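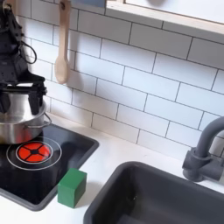 Frequently Asked Questions: Teaching Sessions at Detgate

Last updated May 1, 2018

What is a teaching session?
You guide the robot through a household task while the system records what the arm does. One complete run of a task is called a demonstration. A session lasts 2 hours, with a break in the middle.

Do I need any experience?
No. If you can follow written steps and sit or stand at a workstation for the length of a session, you can take part. Operators must be at least 16 years old, and anyone under 18 needs a signed form from a parent.

What is the difference between hand guiding and remote control?
In hand guiding, you hold the arm at the wrist and move it yourself. The motors go slack enough that it follows you. In remote control, you stand at the operator station and the arm copies the motion of the controller. New operators start with hand guiding. You can ask to switch once you have finished your first set.

What tasks will I be showing?
Most of our current tasks use the play kitchen. They include picking up a block, placing it on the counter, moving the pot, and reaching into the pot. Your task card lists the start position and the end position. 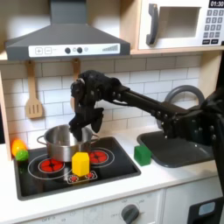 Robot hand at the pot, kitchen task set.

Why use a toy kitchen?
It fits within reach of the arm, it has no live burners, and the pieces are light. A dropped block does no harm. Tasks at our Lotumton site use full-size furniture and are open only to operators who have completed Level 1.

How many demonstrations do I have to record?
A full set is 96. Most people need several sessions to finish one, and you may stop between tasks at any time. Your count is saved under your operator number.

What if I make a mistake?
Keep going if you can recover. A run where the gripper misses and then tries again is still useful, and it should be marked "Recovered" on the screen. If a piece ends up on the floor or out of reach, press Discard and reset.

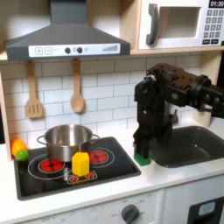

Resetting means putting every piece back where the task card shows it, including pieces you did not touch. Move the arm to its home position first, and keep your hands off the counter until the light on the station turns green.

How fast should I move?
Use a steady pace, slower than you would with your own hand. Pause briefly before closing the gripper and again before opening it.

Can I wear gloves or jewelry?
Thin gloves are fine for remote control. Take off rings, bracelets, and watches for hand guiding.

What software do you use?
Recording and playback run in Bravus, version 17. You do not need to install anything.

Where do I park?
Use the Valdovinos entrance and take any unmarked space. Sign in at the front desk for a badge. The next new operator orientation is in July.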